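Trillurus gearbox retrofit, Jiltham pumping station
Progress report to Elholm, October 2022
Prepared by Inger Kragh

Shared 3 times | 2 comments

Work on the bearing and seal stage is complete on the first two gearboxes. The third is stripped and the casing has been cleaned and measured. Bore wear at the output end is within the limit set in the scope, so no sleeving is proposed.

The original lip seals were replaced with labyrinth seals on both shafts. Oil loss on gearbox 1 over a 30-day run was below the level we can measure with the sight glass. Gearbox 2 has not yet run long enough to report.

Backlash was reset by shimming the input bearing carrier. The shim packs supplied were too thick for gearbox 2 and were ground down on site. This took longer than planned, and the hours have been charged to contingency. Revised packs are on order for gearbox 3.

Vibration on gearbox 1 dropped at the output bearing but is unchanged at the input. We suspect the motor mounting. The feet were checked for soft foot and one was corrected, with little effect. The mount bolts will be replaced and the alignment repeated with the casing at working temperature.

Spending is in line with the second instalment. The one open item is the spare bearing set, where the supplier has moved delivery to November. Gearbox 3 will be closed up with the set already in store, and the late set will go on the shelf as the spare.

Next period: reassemble gearbox 3, finish the alignment check, and issue the oil sampling schedule to the station operators. 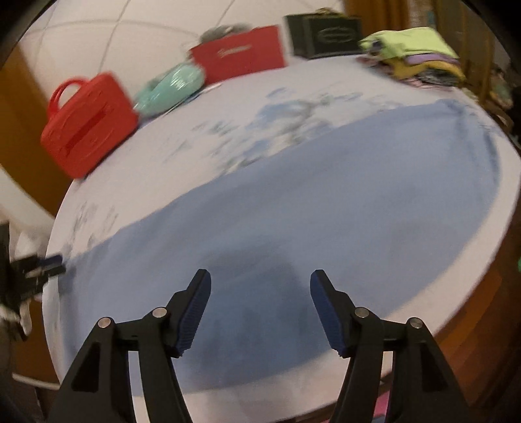 Vigfúsdóttir replied that the input reading should be repeated with the motor uncoupled before any bolts are changed, and asked for the alignment figures both cold and warm.

Contact: Inger Kragh, Trillurus project office | Back to top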